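Sorting the Button Tin, and Other January Jobs

8 August 2019

I have been meaning to write this up since January, when I finally got my grandmother's sewing things out of the closet. They had been in there for eight years. The closet is in the back bedroom, and every winter I tell myself I'll deal with it before the weather turns nice again.

There were two suitcases and a cookie tin. The suitcases held fabric, mostly cotton, and a lot of paper patterns that had been folded the wrong way and shoved back into their envelopes. The tin was buttons. It was heavier than either suitcase.

My grandmother grew up in Darkberg and worked at the Pietrzak shirt factory until she got married. She cut the buttons off every piece of clothing before it went into the rag bag. My mother did the same for a while and then stopped, and I never started. You can buy a card of shirt buttons for a couple of dollars, but the ones in the tin are better made. A few still have thread in them.

I asked Juwita Rahman how she would go about sorting them. She does alterations out of her house and has drawers full of this stuff. She told me to forget about color and sort by size first. When you need a button, the hole is already cut, and a button that doesn't fit the hole is no use to you no matter how well it matches. Color comes second. Number of holes comes third, if you have the patience.

So I sorted by size. I did it in the evenings with the radio on, and it took most of the month. I pulled out anything cracked and anything metal that had started to rust, because the rust gets on everything else. Those went in the trash. The coat buttons went into jars, and the small ones needed something with dividers. 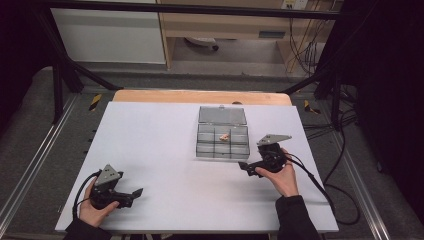
A clear compartment box with the lid up.

I bought a few boxes from the hardware store in Drillport. The fishing tackle kind cost less than the craft kind and the lids close tighter. Get one where the dividers don't come out. I had one with loose dividers years ago and the small beads slid right under them.

The best set I found was 410 small shell buttons strung on a piece of kitchen twine. I know the number because she had written it on a scrap of paper and tied it to the end. I haven't checked it and I don't plan to.

The patterns were harder. I kept the aprons and the children's coats and gave the rest to Declan Foley, who runs the costume closet for the Gallar players. He said he could use up to half of them and would pass along what he couldn't.

I have used five of the buttons since then. Four went on a gray cardigan and one went on a pillowcase. The fabric is still in the suitcases. I measured some of it last week and there is enough of the blue check for kitchen curtains, if I line them with something plain.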